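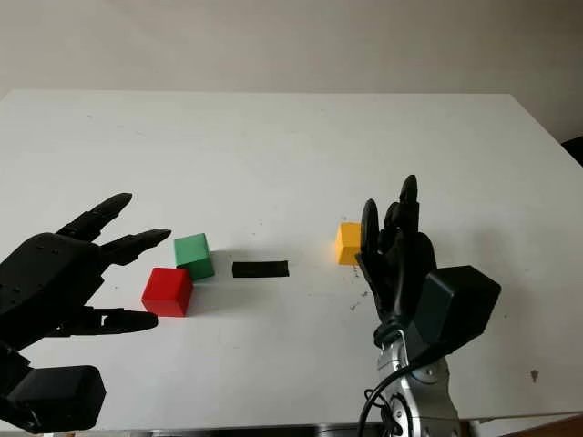 Pandivent is an open-source task planner for two-armed robots with multi-fingered hands. It takes a goal, such as a row of blocks in a given order, and works out which hand should do what, in which sequence, and how the two arms can share a small workspace without getting in each other's way. The first public version was released on August 18, 2018, under the name Ambrosio, which survives today as the name of the planner's core library.

Background

Planning for one arm is a well-studied problem. Adding a second arm makes it far richer! Every object can now be reached from two sides, passed from hand to hand, or held steady by one hand while the other works on it. Early planners often dealt with this by drawing a line down the middle of the table and giving each arm its own half. The method is safe but wasteful, and it fails as soon as an object has to cross the line.

Pandivent grew out of work at the Brorncombe robotics laboratory, where the developers wanted a planner that could treat the middle of the table as shared ground. Their key idea was to book space by time. Each arm reserves the volume it expects to sweep through, holds it for as long as the motion lasts, and gives it back piece by piece as the hand moves on. The other arm can start moving into the freed space right away.

How it works

The planner runs in two layers. The upper layer reasons about objects and actions: pick, place, push, hand over, hold. It knows nothing about joint angles. The lower layer takes each proposed action and looks for a real motion, checking the fingers as well as the arm. If none can be found, it reports which object or limb was in the way, and the upper layer uses that report to try something else — often by clearing the obstacle first.

This back-and-forth is the most admired part of the design. A grasp on a cube may be blocked because a neighboring cube leaves no room for the thumb. Pandivent will then push the neighbor aside, or come in from the other side with the other hand, even though neither trick was written into the task.

Motion queries are limited to 400 milliseconds each. A query that runs out of time is put aside and may be tried again later with a different grasp.

Perception

Object positions come from a separate tracking module called Bukadance, which fits simple box shapes to camera data and updates them 30 times a second. Solid colors make the fitting easier, and low, flat pieces are harder than cubes, as they show little of their sides to a head-level camera. When a hand covers part of an object, the tracker keeps the last good estimate and widens its margin of error until the view clears.

Testing

The standard test set contains 866 tabletop layouts, made up mostly of colored cubes and flat bars. Many are easy for a person and surprisingly deep for a planner, such as swapping two touching blocks. Layouts are stored as short text files, and users can add their own.

Limitations

Pandivent assumes rigid objects and a level surface. Cloth, cables and liquids are outside its scope. Version 2 added support for tilted trays, but only when the angle is known in advance.

See also

Bimanual manipulation
Grasp planning
Task and motion planning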